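The Cream from Juravville

Merle Harawira had used the same face cream for nine winters. It came in a flat tin from a small maker in Juravville, it smelled a little of honey, and she put it on every morning before she looked properly in the mirror. So when the chemist in Fostwood said it was finished, no more orders, she stood at the counter like a person who has missed the last bus.

"We have the Bedoya," the girl said. "Many ladies like it."

The Bedoya cost 110 dollars. Merle bought it, and was ashamed the whole way home.

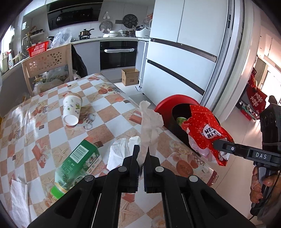
She tried it that same evening. It was a grey cream, very thick, and it sat on her cheeks and did not want to go in. She rubbed. Small crumbs of it rolled under her fingers. In the night her chin began to itch, and at six in the morning she was at the basin with cold water, thinking of the tin, which she had scraped empty with the handle of a teaspoon.

After breakfast she wrote to the maker. She wrote by hand, in her best letters, and said that she was sixty-eight years old and was not asking for a favour, only for the recipe. She read it again and crossed out the part about her age. Then she phoned her niece and read her the whole letter, slowly, with the commas.

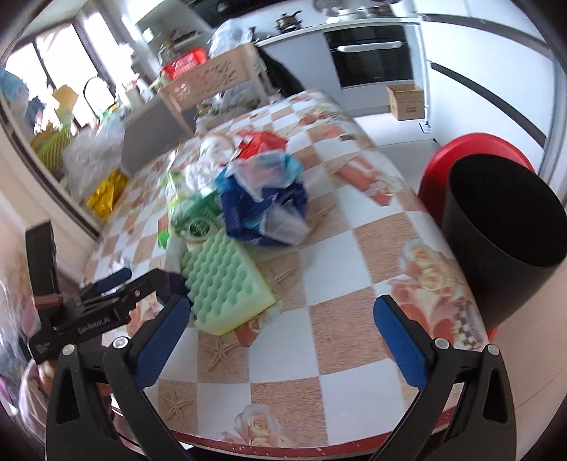

Tayla Bolger thought it was a lovely letter, but who gives away a recipe? Better to ask if they had any old tins in the storeroom, even dented ones, even without the lid.

"Without the lid it would dry," said Merle.

"Then you ask for the lid also, Auntie."

She did not change the letter. She posted it in January, in the heat, with her chin still pink and a little savlon on it. The Bedoya she put on her elbows, where it was not so bad, and on the heels of her feet, and by the end of the month her heels were the softest in Tumbridge.

200 shares | 9 comments

More stories
The Lipstick Drawer
Rosewater for Mr Pell
My Mother's Hairbrush
A Fringe Before the Wedding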